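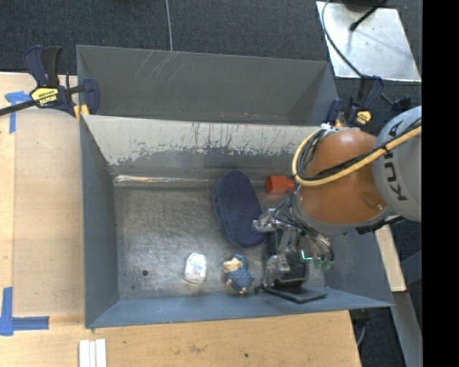 Hard water and the dye bath: a talk with the Clellside dyer

The Clellside workshop dyes wool yarn in batches of 500 skeins. Its head dyer, who trained in weaving before moving to colour, puts most faults down to the water supply.

"People blame the dye powder first," she said. "I test the water first. Calcium dulls the reds, and you see it in madder before anything else."

The workshop softens its supply and checks it at 7 a.m., before the first bath is filled. Acid is added in 2 stages. Adding all of it at the start, she said, makes the colour strike too quickly and leaves pale patches under the ties.

Her records cover 1,624 baths. Each entry gives fibre weight, acidity, peak temperature and time held at peak. A shade called Carhuamaca, a brownish red, has the longest set of notes.

"It took most of a winter to repeat it. The heating rate was wrong. We were climbing too fast through the middle of the range."

A larger order of 1,000 skeins is planned for July, in Carhuamaca and a grey named Cernel. Both will be dyed on the same wool base.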